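4.3 Clearing and cleaning the vanity top and basin

This section applies to Stostari vanity units supplied with a stone top, an undermount basin and a single-lever faucet. Carry out the procedure before first use, after any work on the faucet or waste fitting, and weekly after that. Allow 14 minutes. For the sealing schedule, see 4.5.

You will need:
Two soft cotton cloths
pH-neutral stone cleaner, diluted as directed on its label
Soft nylon brush
Container of at least 540 ml for rinsing

CAUTION: Do not use vinegar, lemon-based products, bleach or scouring powder on the stone. Acid etches polished marble within seconds, and the dull mark cannot be wiped away.

Clearing the counter

1. Close the faucet. The lever must be fully down.
2. Remove bottles, cups, remote controls and other loose articles from the counter. Start with anything that is lying on its side or standing near the basin opening.
3. Take out anything lying in the basin. Check the area next to the drain by hand, as small parts are hard to see against a white surface.
4. Wipe up standing liquid immediately. Toothpaste and mouthwash count as liquid for this purpose.

NOTE: Electrical articles must be kept at least 40 cm from the basin opening while the faucet is running.
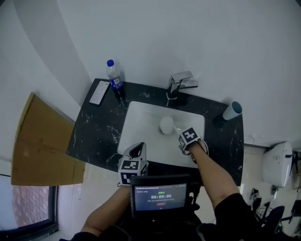 Figure 4-6. Vanity top before clearing, with articles at the rear of the counter and a round white object in the basin.

Cleaning the basin

5. Rinse the basin with lukewarm water. Water above 30 °C is not needed and shortens the life of the sealant bead.
6. Apply diluted cleaner to the brush and work from the rim down to the drain. An undermount basin has a joint directly beneath the stone edge – brush along the full length of this joint, including the corners.
7. If the drain has a removable cap, clean its underside separately.
8. Rinse again and let the basin empty. If water is still standing after one minute, see 6.2, Slow drainage.

Cleaning the stone and faucet

9. Wipe the stone with a damp cloth and diluted cleaner, working from the wall toward the front edge.
10. Wipe the faucet with the same cloth. Do not spray cleaner directly onto the lever, where it can run under the handle.
11. Dry all surfaces with the second cloth. Dry behind the faucet last.
12. Return articles to the counter only when the stone is dry.

NOTE: White veining is natural to the stone and may feel slightly different from the dark areas. Do not attempt to polish it out.

Revised 6 December 2019. Checked by Nhi Giáp.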